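Training Instruments Return to Service at Endmont Surgical Skills Centre

11/11/23

The Endmont Surgical Skills Centre has returned its training robot to full use following a programme of maintenance on the two instrument arms. The work was carried out by the Centre's own technical staff under the supervision of King-fai Chou, Head of Equipment, and was completed ahead of the winter teaching term.

The robot is used by surgical trainees for practice in suturing and knot tying. It was withdrawn from the timetable after tutors reported that the left instrument was slow to follow small movements of the wrist. The fault was most noticeable when a thread was passed from one instrument to the other, and a number of trainees had begun to compensate for it by turning the hand controls further than they should.

An inspection found that the drive cables serving the left wrist had lost tension. The cables run over small pulleys and must be held within narrow limits if the jaws are to open, close and rotate as instructed. The technicians replaced the cables and two worn pulleys, cleaned both wrists and reset the zero position of each joint. The right instrument was found to be within limits. It was nevertheless stripped, cleaned and set up afresh so that the two arms would respond alike.

Replacement parts were supplied by Norkiven, which has held the supply contract for the Centre since August. The total cost of parts was £835, and was met from the existing equipment budget.

Before an instrument is released for teaching, the Centre requires it to pass a bench check and then a suturing check. In the bench check, the wrist is moved through its full range 300 times while the cable tension is recorded. In the suturing check, a member of the teaching staff places a line of tied stitches in tissue and passes the thread repeatedly between the two sets of jaws. The jaws are examined for slipping, and the thread for fraying.
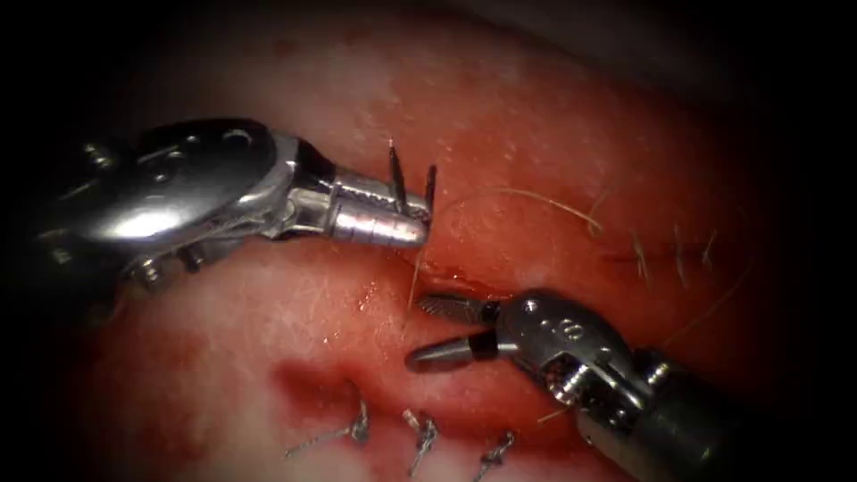
The two instruments at work over the tissue, with three tied knots along the lower incision.

Chun-yin Tai, Senior Tutor in Surgical Skills, conducted the suturing check on behalf of the teaching staff. "The jaws now stop where the hand stops," she said. "Trainees need to be able to trust that. If the instrument lags, they learn the wrong movement, and it takes a good deal of time to put right afterwards."

Mr Chou said that the loss of tension had developed gradually and would have been difficult to detect from a single session. "Each tutor saw a small part of it," he said. "When we put the session notes side by side, the pattern was clear. We have altered the log sheet so that the same thing will be picked up sooner."

Under the revised arrangements, cable tension will be measured after every 53 hours of use. The reading will be entered in the log kept beside the control desk, together with the name of the person who took it. Any instrument showing a change beyond the permitted limit will be removed from teaching until it has been adjusted and both checks have been repeated. Tutors are asked to continue reporting slow or uneven movement at the end of each session, even where the log shows a satisfactory reading.

The cleaning procedure has also been amended. Wrists are to be flushed immediately after a session on tissue and are not to be left until the end of the day. Technicians found dried residue in the joints of both instruments during the recent work. It was not the cause of the fault, but it can stiffen the wrist and add to wear on the pulleys. A short guide to the new procedure has been placed in the preparation room.

A total of 7 teaching sessions were postponed while the robot was out of use. New dates have been sent to all those affected, and trainees who have not received theirs should contact the Centre office. Sessions in the MacDonald Laboratory, where the bench trainers are kept, were not affected and continue as published.

Staff who wish to be trained in the tension measurement may apply to Mr Chou through the equipment office. Training is given at the machine and takes one morning.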